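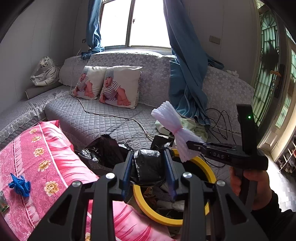
Chapter 3
The Living Room at the End of the Day

Every household has one room that collects what the others let go of, and in most homes it is the living room. People eat there, unwrap parcels there, fold the bedding there and then leave it folded (or nearly folded) for the rest of the week. You have probably walked into a room like this more times than you could count, and you may even have one waiting for you as you read these pages. Please don't feel scolded. A lived-in room is a sign that somebody is living in it, and we would much prefer to begin with a real one than with the kind found in a showroom.

In Chapter 2 we worked in the kitchen, where nearly everything has a shelf or a hook to go back to. The living room is a gentler place, but in some ways a harder one. Take a long sofa with a quilted gray cover and a pair of photo pillows set against the back. The sofa itself may be perfectly in order, and still the eye goes straight to the full wastebasket, the black plastic bag and the white cable wandering over the seat. Clear away those few things and the room will look as if you had spent the whole morning on it!

By the end of this chapter you should be able to tell household trash from packing material worth keeping, empty and reline a small wastebasket without spilling it, and put a fabric sofa back in order, covers and all.

3.1 Trash, wrapping and things in between

The word "trash" sounds simple until you are standing over a pile with a bag in your hand. A candy wrapper is easy. But what about the white foam netting that comes around pears and mangoes? It is clean, it is soft, and a good many thrifty people save it for wrapping glasses or Christmas ornaments. What about a single rubber glove, or the clear plastic around a stuffed toy that was never unwrapped? The habit of saving such things is an old one. The household book of the Coletley estate, begun in 1622, sets aside a whole page for straw, string and cloth ends, and its writer was plainly just as torn as we are.

Our advice in this book is to decide once, for the whole household, and to write the decision down. Foam netting goes either in the trash or in one labeled box, and when the box is full, the rest goes out. The same holds for ribbon, twine and ties. Families in the Surkden home study, which we will return to at the end of the chapter, kept a box no bigger than a shoebox and found it was plenty.

3.2 Before you begin

Take a fresh bag, a damp cloth and an empty basket for anything that belongs in another room. Start with the wastebasket, even if it seems backward – a full one will only shed its top layer onto the floor while you work around it. Press the contents down gently, never with a bare hand, and lift out the liner by its edges.

Next come the soft things. Bedding that has found its way into the living room should be carried back to the bedroom before you touch the sofa covers, and any wrappers or gloves lying on it should be picked off first so that they don't travel along. Cables come last of all. Unplug them, coil them loosely and lay them in the basket.

Key words for this chapter: liner, throw pillow, slipcover, quilting, keep box.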